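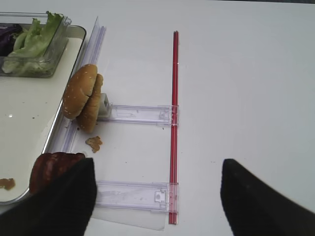
ok burger station update, long one, typing this between runs

new wrist is on. 2 fingers, both black, reprinted them last night with fatter tips. the old ones chewed through everything

bun rack is clear plastic bracket stuff from the Evdale shop scrap bin. buns stand on edge in it so the arm can come in from the side. flat buns were a nightmare, it kept grabbing just the lid

lettuce still the worst. ruffled, slides around, grip force has to be way down or you get salad. currently at 30 in the config, was 42. no idea what unit that is lol, whatever the Seler board thinks it is

Ya-wen Huang rewrote the approach path so it stops clipping the tray rim. only had to rehome once since lunch

log says 246 pick attempts since September. over half of those are me fixing teh offset by hand so dont get excited

crumbs. crumbs everywhere. white table was my idea, good contrast for the camera, shows every single one

todo: softer pads, shim the rail, order another Jondisum servo before this one starts buzzing again

next run in 5, need more buns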